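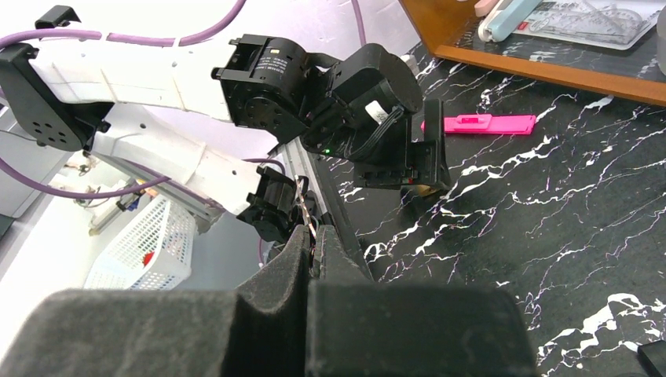 3.2 Cell setup and upkeep

The Trellow cell holds two arms that share one tabletop. Each arm ends in a gripper, and the wrist camera on one arm often has the other arm in view. We kept the tabletop in place for the whole study and changed only the objects on it.

Figure 2. View from the wrist camera, with the foam-padded fingers in front and the second arm behind them. Purple cables run along and below its white link.

Foam pads were glued to the fingers by hand. A pad was replaced when its edge lifted or when the gap between the closed fingers changed. After each change the operator ran the closing routine 12 times and saved the new zero position. Over the 1682 trials logged at Estham, pads were changed more often than any other part.

Cables needed the next most care. Each one was given enough slack for a full turn of the wrist, then tied to the link. Early ties were too tight, and one connector pulled out at trial 577. From then on we checked all connectors every 30 trials with the power off.

Servo faults were handled in a fixed order: stop the cell, reseat the plug, read the servo's address, and swap the unit only if it still failed to answer. This order follows Du, with the address check added by the Ternimska group.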